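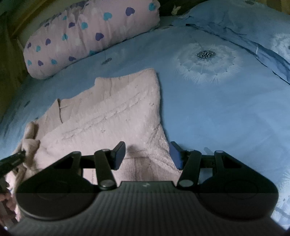
Trenard Revises Setup and Care Procedure for Paired Hand-Held Grippers

17 Mar 2020

The Trenard training center in Prallendale has issued a revised procedure for the setup, care and repair of its paired hand-held grippers. The procedure applies to every pair used in the Skoryk household textiles project and replaces the interim instructions in use since October.

Under the revision, each pair is treated as a single machine. The left and right units are checked together, stored together and withdrawn together if either one fails. Under the interim instructions the two units were logged separately, and a unit returned from repair could be matched with a partner whose linkage had a different amount of wear. Operators reported that such pairs closed unevenly on soft goods, particularly on knitwear, where one pad would take hold of a fold before the other reached it.

The center keeps 42 pairs in regular service. A review of the repair log found 399 entries under the interim instructions. The largest group concerned pivot screws that had worked loose during sessions on bedding and clothing. Worn or lifting finger pads made up most of the remainder.

Setup before a session

Operators will now open and close each unit through its full travel before work begins, first with nothing between the fingers and then on a folded cloth. The pads should meet flat along their whole length. If one edge touches first, the pair goes back to the bench and the operator signs out another. Fingers are not to be bent or shimmed by hand at the work site.

The pivot screw at the lower end of each finger linkage is to be checked with the driver supplied in the case. A quarter turn is the most an operator may apply. A screw that needs more is entered in the log and left for the bench technician, who will remove it, inspect the thread and refit it.

Camera mounts are set at the bench and locked. Operators may wipe the lens with the dry cloth provided but may not loosen the mount. Where the view has shifted so that the fingertips no longer sit at their marked position, the unit must be recalibrated before it is used again.

Care during textile work

Knitted items receive particular attention in the revised text. Open stitches and ribbing can catch on the edges of the linkage bars, and fibers collect in the joints well before any drag is felt at the handle. Operators are asked to approach a knitted garment with the fingers fully open, to close only on a fold or a rolled edge, and to release completely before changing the angle of the hand. Pulling a caught thread free by moving the gripper is prohibited. The operator should set both units down and clear the thread with tweezers.

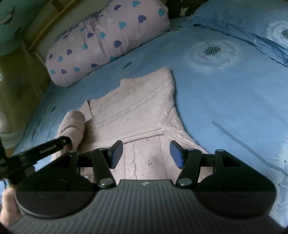
Cleaning and pad replacement

The pads are to be brushed after each session and wiped with a damp cloth at the end of the day. Solvents are no longer permitted. The earlier practice of using alcohol wipes hardened the surface of the pads and reduced their hold on smooth cotton. The grooves in the handle cover should be brushed from top to bottom, away from the linkage, to keep lint out of the housings.

Pads will be replaced in sets, with all four pads on a pair changed at once. Bench staff have been allotted nearly 3 hours per week for this work. Replacement pads and screws are supplied by Ustero and held in the Prallendale stockroom, where they may be drawn against a pair number only.

Repairs and return to service

Housings may be opened only at the bench. After any repair that involves a linkage bar, a pivot or the position sensor, both units of the pair must complete 2 full calibration runs with matching results. The readings are attached to the repair entry. A pair that fails the second run is taken out of service pending a decision by the equipment office.

Recordings made with a pair later found to be out of adjustment will be marked in the Skoryk index and held back from use until reviewed. Operators are reminded to write the pair number on the session sheet before the first recording and to note any change of equipment during the session.

Printed copies of the procedure will be placed in each equipment case. Operators must read and sign the new sheet before their next session. Cases still containing the October sheet should be returned to the equipment office in Prallendale for exchange. Questions about calibration should be directed to the bench, and requests for spare cases to the stockroom.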